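Gripper linkage stiff at the centre pivot, arm build in shared workshop

142 replies watching · 2130 views · Share

pavgate_dan wrote:
Second arm build, and my first with a parallel-ish linkage gripper. The plates are cut and blacked and it's all bolted up. Next job for it is pulling parts out of an old desktop tower, starting with the drive. 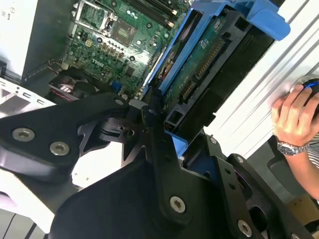
Wrist camera view over the tower, with the linkage in front

The trouble is the centre pivot. The hub and washer stack binds for the last few degrees of closing. If I back the screw off half a turn it moves freely, but then the finger tips wander sideways and I can't rely on where they land. Servo current goes up by some 50 per cent over that last bit. Has anyone cured this without remaking the plates?

Share · 3 likes

brasila_bench wrote:
Plain washers against painted plates will do that. The paint picks up, then it drags. Take it apart, rub the faces down to bare metal where the washers sit, and put a thin nylon washer each side. Nyloc on the back so you can leave it slightly slack and it stays there.

Share · 11 likes

Anderson Toledo wrote:
I'd check the holes first. If the two finger links aren't the same length between centres, the linkage fights itself near the end of travel and no washer will help. Bolt both links together through one hole and see if a drill shank drops through the other.

Share · 8 likes

brasila_bench wrote:
It would bind without the screw done up if it was the holes. He says it frees off with half a turn.

Share · 2 likes

Anderson Toledo wrote:
It frees off because the slack hides the error. Then the tips wander, and he says they do. I had the same on the Pacheco arm and spent a fortnight on washers before I measured anything.

Share · 6 likes

kettleford wrote:
Different point. That's a lot of gripper in the camera view. The linkage takes up most of the bottom half, and the drive is over to the right. How are you going to see the tips when they go in beside the caddy? I'd move the camera out before touching the pivot.

Share · 4 likes

pavgate_dan wrote:
@kettleford I know. I can see the blue caddy well enough from up there, the approach is the hard part. A longer bracket puts the cable under strain at full wrist rotation, so I've left it for now.

@Anderson Toledo did the drill shank test at the workshop. One link is tight, the other drops straight through. So you may be right, though I also found paint rubbed off under two of the washers.

Share · 5 likes

brasila_bench wrote:
Both, then. Still do the washers.

Share · 9 likes

Anderson Arruda wrote:
Ream the tight link and fit a flanged bush. Don't open the hole up with a hand drill. I'd also keep the plates away from the motherboard if you want to use it again. Bare countersunk screws and a live arm are a poor mix with memory slots.

Share · 7 likes

kettleford wrote:
He's stripping it, does the board matter?

Share · 0 likes

pavgate_dan wrote:
It does a bit, I'd like to test it afterwards. I've set a soft limit in the Clurnitent software so the wrist can't drop below the top of the drive. Bushes are ordered. Will post the current readings once they're in.

Share · 3 likes

Page 1 · 141 more comments · Share this thread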